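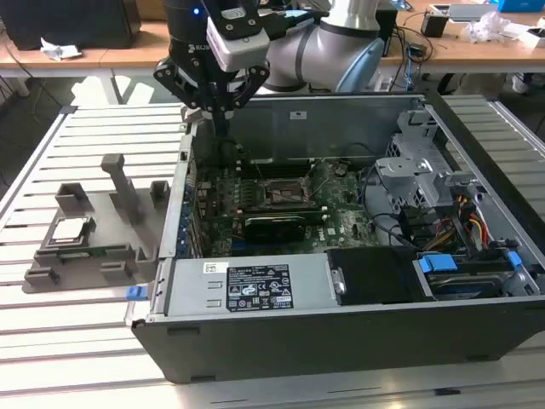
The Second Life of the Office Tower

A desktop computer retired from an accounting department has usually failed at nothing. The lease ended, or the operating system stopped being supported. At Lombridge, a refurbishing shop that takes in business machines by the pallet, such towers are laid on their sides, opened and sorted by what can be kept.

Iestyn Gronow runs the bench. His order of work is fixed: side panel, drive, memory, cards, processor. The processor comes late because an empty socket is the most fragile part of the machine. In the common land grid layout, the contacts are in the socket and the chip carries only flat pads. A bent contact can disable a memory channel or stop the board from starting at all.

"People worry about the chip," Gronow says. "The chip is a slab with a metal lid. I worry about the board."

Removal takes little force. The lever is pressed down, moved sideways out of its catch and raised, which releases the retention bracket. The processor is then lifted straight up by its edges. Any tilt or drag across the contacts is a risk. Once out, it should sit in something that holds it by the corners and leaves both faces alone.

Loose cables are the usual nuisance. Power leads in a compact tower are cut longer than they need to be, and thin front panel wires tend to drift toward the socket once their clips are undone. Mawar Wibisono, who trains new staff, has them tie back every lead before touching the lever.

Old thermal paste is wiped off with 90 percent isopropyl alcohol and a lint-free cloth. Gronow allows up to 10 minutes per machine for this stage, including inspection of the socket under a lamp. Boards with damaged contacts go to a separate shelf, where Marius Pascu straightens what he can with a fine needle. He gives each board two attempts.

Drives are handled apart from everything else. Colored plastic handles and latches generally mark the parts meant to come out without tools, and a drive on such a carrier can be out in seconds. Lombridge wipes each one and logs the serial number before the chassis moves on.

Power supplies are tested under load for seven minutes and kept if the voltages hold. The unit's rating label gives the limits for each rail, and the test sheet is filled in from it.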